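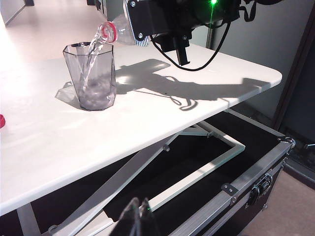 Bernice Ansah remarked at the second district meeting that a notice about boiling water is of little use to a household which has already paid for its fuel that week, and that the survey should ask about fuel first. Her point was accepted and the order of the questionnaire was changed before fieldwork began.

Figure 2. Drinking water being poured into a glass.

Research and Reports > Household Water
September 8, 2023 | By Afia Quaye and Jeanine Dewulf
60 shares | 0 comments

3.2 Household storage and choice of drinking water

The survey covered 3,139 households in the Agbenyega supply area. Each was asked where its drinking water came from on the day of the visit, how long it had been stored, and whether it had been treated in any way. Water used for cooking and washing was recorded separately and is dealt with in Section 3.4.

Piped water was the main source for most households in the lower town. In the upper wards, where supply is turned off overnight, respondents relied on covered drums filled in the early morning. Bottled water (see Figure 2 for pouring from a bottle) was bought chiefly for infants, for visitors and during illness. Few respondents regarded it as an everyday purchase, and several described returning to the tap as soon as a child had recovered.

Storage time varied more than had been expected from the Flodusholm pilot. Households with a single drum tended to empty it before refilling, whereas those with two or more often topped up the older water. Mansa Quansah, who supervised the upper ward interviews, noted that respondents did not always count topping up as storage. The wording was therefore revised after the first 91 interviews, and the answers already collected were checked by a return visit.

A smaller group of almost 500 households agreed to keep a water diary during October of the previous year. The diaries record the time of each filling, the vessel used and any treatment. Entries were fullest in the first week and became shorter afterwards, particularly in homes where one person had charge of both the diary and the fetching of water.

Treatment was reported less often in the diaries than in the interviews. The difference was greatest for boiling and smallest for chlorine tablets, which in the Jendoder wards are handed out at the clinic and can be checked against the clinic's own register. Interview answers on boiling should accordingly be read as a statement of usual practice. The diary figures are used in the estimates given in Section 4.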